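# Fitting the Stirelent sleeve kit to a Wurero hand

I've had the Stirelent sleeve kit for a bit over a month now, and since three people have asked me how it goes on, I thought I'd write it up properly. It's the padded black fabric cover that goes over the hand and forearm and leaves the fingertips free. Mine came from Gustside, cost me 115 pounds with postage, and took two evenings to fit (it should take you one, because I put the first one on back to front!).

You'll need the kit, a small hex key, a soft brush and a fair bit of patience. The paper leaflet is four pages of tiny drawings and I gave up on it quite early.

## Before you start

Power the arm down and let the fingers go slack. I brush out the finger joints first, as any grit you trap under the fabric will stay there until the next time you strip it all off. Then slide the light-coloured rings onto the fingers, one each, flat side towards the tip. They're what stops the fabric creeping down into the joint, and they are fiddly little things, so do it over a tray.

## Putting the sleeve on

Roll the whole sleeve up like a sock, starting from the forearm end. Feed the fingers through first, get every opening sitting behind its ring, and only then start unrolling it over the back of the hand. Go slowly and don't haul on it. If you pull it tight it looks lovely and smart, and then the fingers won't bend fully because the cloth has nowhere to go.

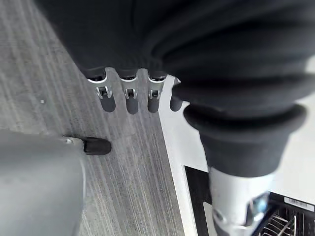 You want plenty of slack over the knuckles, more than feels right. Mine is all folds and bulges and I've stopped minding. Bend each finger by hand and watch the little silver bracket at the joint: it should move freely with no fabric anywhere near it. If it catches, ease the sleeve back a touch and try again.

The forearm end finishes in a thick rolled rim. Leave the roll in! I flattened mine the first time and it rode up within the hour.

## First run

Start at a low speed. I ran 100 open-and-close cycles, stopped, checked every ring, then did the rest of the afternoon at 62 per cent before I trusted it with anything quicker. Rekha Kandasamy at Chege runs two of these and skips straight to full speed, so I may just be a worrier.

## Is it worth the money?

I think so, yes. The hand is quieter, I get far less fluff in the knuckles, and knocking it against the furniture doesn't make me wince any more. Stirelent say to replace the rings at 3000 cycles and I haven't got there yet. My one real grumble is that spare rings only come as part of a full set with a new cuff, so don't lose any. I'm already down to my last spare and it's only March.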